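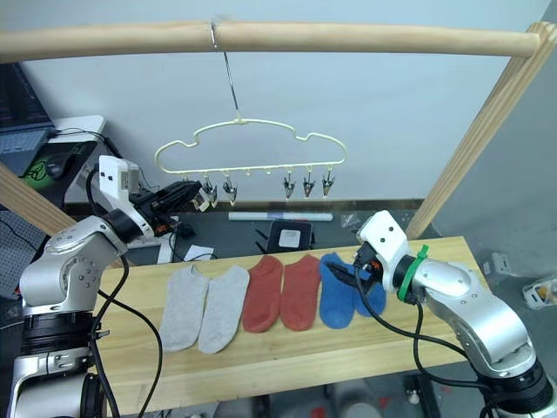
Subject: Re: [linedry] Drying indoors in a small apartment, without the smell
To: linedry list

On 23/05/2018, a new subscriber in Wundcombe wrote:

> Hello all. I've been reading the archives for a couple of weeks and
> finally have a question of my own. We moved into a one-bedroom on
> the second floor in December. No dryer, no hookup for one, and the
> lease says nothing may be hung on the balcony that is "visible from
> the street." The balcony is entirely visible from the street.
>
> I have one folding rack and I put it in the bathroom. Towels take
> two days and come out smelling like a pond. T-shirts are OK. Socks
> I have given up on and drape over anything that stands still.
>
> The man at the hardware store wants to sell me a Bridex dehumidifier.
> My sister-in-law says to open a window. Who is right? Also is there
> any point in those hanger things with clips on them, or are they
> just for people who like tidy socks?
>
> Sorry if this has been covered.

It has been covered, but never to anyone's satisfaction, so welcome.

Taking your points out of order.

> Towels take two days and come out smelling like a pond.

Two days is the whole problem. I used to think the smell came from the detergent, and I bought a lot of different detergents on the strength of that belief. What you're smelling is time. A towel that's dry by bedtime smells like a towel. A towel that's still damp on the second morning has started a life of its own, and it'll bring that life back the next time you get out of the shower and use it.

So everything below is about speed. Start with the washer. If yours has an extra spin, use it on the towels every single time. The machine is much better at getting water out than your bathroom will ever be. Mine sounds like a truck going over a cattle guard when it does this and the neighbors have been decent about it, or else they've moved.

Shake each towel out hard before you hang it. Then hang it over two bars of the rack with a gap underneath, like a tent, so air gets to the inside. Folding it in half over one bar gives you four layers of wet cloth pressed together along the top, and that's the spot that smells first. Yes, this means two towels fill the rack. I do towels on their own day for that reason and resent it every week.

For ponds already in progress: a hot wash, as hot as the care label lets you, with no fabric softener. I know people on this list love their softener. It leaves a coating on the loops and the towel stops soaking things up, and I will take the angry replies off-list, please.

> I put it in the bathroom.

Everyone does. It has tile, it's out of the way, and it feels like the room where wet things belong. It's also the dampest room in the apartment, usually the smallest, and somebody takes a shower in it just as the shirts are coming around. If there's a good exhaust fan, fine, leave it running with the door open a few inches. If your fan is like mine, a noise with a grille over it, move the rack.

The best place in a small apartment is nearly always the place you'd least like to see it. In ours that was the hallway between the bedroom and the kitchen, where the air moves every time anybody walks through. You do have to turn sideways. Guests get used to it. I keep the rack 3 inches off the wall, and I know that's the number only from the marks on the floor.

> The man at the hardware store wants to sell me a Bridex dehumidifier.
> My sister-in-law says to open a window. Who is right?

Depends on the weather, and I'd keep that answer away from both of them.

On a cold, dry day your sister-in-law wins and it isn't close. Open a window on each side of the apartment for a while, let the wet air leave, shut them before you start wearing a hat indoors, and do it again later. On a warm muggy day, or in a week of rain, an open window just lets more damp in to meet the damp you've got. That's when the man at the hardware store starts looking honest.

I held out against a dehumidifier for years on principle. I no longer remember the principle. We now have a secondhand one, make unknown (the label wore off before our time), which draws 500 watts when it's working hard. Shut in the spare room with the door closed and a small fan pointed at the rack, a full load of mixed laundry goes dry overnight. The same load in the same room with no machine took 14 hours on a good day and forever on a bad one. I can't tell you anything about the Bridex, never having owned one. If anyone on the list has, speak up, and please say how loud it is. Sellers describe them all as "whisper quiet," and I'd like to meet the people doing the whispering.

Before you spend anything, try just the fan. A plain desk fan on low, aimed across the clothes and not straight at one unlucky shirt. It costs very little to run, and I'd guess it gets you half the benefit.

> is there any point in those hanger things with clips on them, or are
> they just for people who like tidy socks?

Both. I don't care about tidy socks at all and I wouldn't go back.

A rack bar is a terrible thing to waste on a sock. Lay them along the bars and a week's worth takes up the room you needed for pants. A clip hanger puts them all in the air below one hook, and you can hang that hook from the end of the rack, a shower rod, a door frame, whatever's going. Clip them at the cuff or at the toe as your conscience tells you. This list fought about cuff versus toe for most of one winter, and I believe two members still don't speak. I'm a toe person. The cuff is the thick part, and I want it open at the bottom where the air can get in.

Count the clips before you buy. The cute ones shaped like clouds and so on tend to be small, and you'll fill one before you're out of baby socks. The big square ones look like something from a ship but hold a whole family. Check that the clips can be replaced, too. Metal ones grip well and may mark thin knits. Plastic ones are kinder until a cold morning, when they snap and shoot across the kitchen. My first hanger was down to 11 working clips by the time I let it go, and one of those was only working out of loyalty.

> the lease says nothing may be hung on the balcony that is "visible
> from the street."

I'm not a lawyer, and the last time someone here played one we got a very long email from Zurstead. But do read that wording again. A low rack that sits below the railing, behind whatever the railing is made of, may not be visible from anywhere except the balcony above. When I lived in Ene our building had the same rule, and every apartment had a rack the exact height of the balcony wall. You could hear sheets flapping on a windy day and see nothing at all. The landlord had one too.

Ask first, in writing, and ask about "a low folding rack." Don't use the word laundry if you can help it. It seems to upset people who own buildings.

If you get a yes, put the towels out there and the rest of your troubles get a lot smaller. If you get a no, do the extra spin and the hallway and the desk fan for a couple of weeks, then write back and tell us how the towels are. Include the weather. People here always want to know the weather.

And could whoever still has the list's big wooden pulley rack, the one that was going free to anyone who'd collect it, please say whether it's gone? I have a ceiling now.

--
linedry: for people who hang it up
To leave the list, send a blank message with "unsubscribe" in the subject line. Please don't send it to everybody.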